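The line lead at Witholm's kitting shop has heard the pitch before. "They told us the arm takes the dull part," she says. "Fine. Which part did they think I was doing?" The shop packs toy brick sets, 3000 a week, and the Vellura cell went in last January. Training for the people beside it lasted 45 minutes.

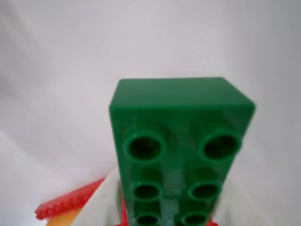 She used to have 3 packers to a bench. Two were moved to the Ondgate warehouse, and the one who stayed mostly watches and clears faults. "You stand there and wait for it to need you. I go home more tired than when I packed."

Management talks about freed-up time. Asked where it went, she laughs. "Into the fault log. We're on entry 2454."

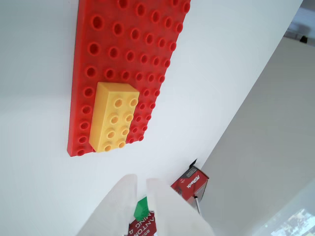 A packer on the late shift disagrees, saying that her wrists quit hurting in the spring and that she would not go back to hand work for any money. The line lead grants her the wrists. She still wants to see the job description, which hasn't been rewritten, and the pay grade, which hasn't moved either.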